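The small kitchen strikes back

There's a particular joy in cooking somewhere tiny. I've been banging on about this to friends for years, and now that half the people I know are renting studios or building granny flats out the back, they've finally started listening!

My own conversion came in Skorthorpe, in a flat above a bike shop, where the stove was two burners and the pantry was a windowsill. I ate better that winter than I had in my life. Soups, mostly, and beans, and a lemon pudding I still make every March when the fruit is cheap.
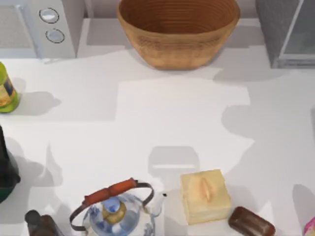
Start with the bench

Gijs Meijer has fitted out small kitchens for years and he's wonderfully blunt on the subject. "People ask me for cupboards," he told me. "I give them bench." He'd happily trade a whole wall of storage for another 700 millimetres of clear surface, and after an afternoon rolling out dumplings in his place in Plostach, I'm a believer. Keep the colours light, push the everyday gear to the back, and leave the rest alone until dinner time.

We use cookies to remember your preferences and improve your visit. Accept | Manage settings

Then choose your heat. A full-sized oven is lovely if you roast for eight, but a compact appliance on the bench will see most couples through the week. Look for plain dials you can work with floury hands, and a door handle big enough to grab in a hurry.

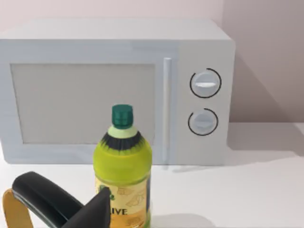
Issue 683

Ya-wen Tsai went without an oven altogether for five years and wrote a cookbook about it, Stiltent, named after the raised cabin where she tested every recipe. Her steamed ginger custard needs one pot and a tea towel (I've made it three times this month, and there's another on as I type). She reckons the secret is buying less and shopping more often, and her whole spice collection fits in a biscuit tin. 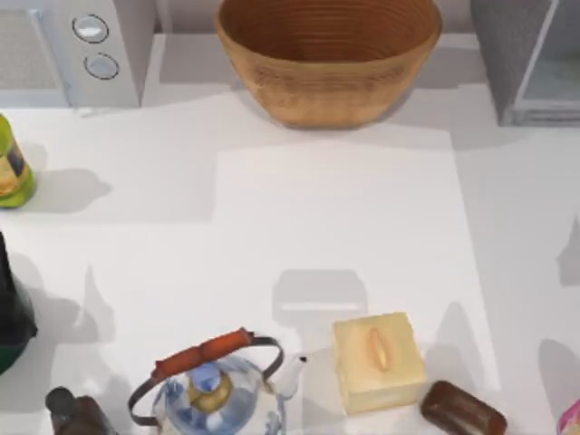
And do spend a little on the things you touch every day. My total fit-out came to $3,000, and the parts I love best were the cheap ones: a decent tap, a hook by the door for the apron, a lamp over the chopping board. Ya-wen swears by a good wide bowl, big enough for bread dough in the morning and salad at night. She's had hers since Plostach, and she's promised me the dough recipe as soon as she can remember where she wrote it down.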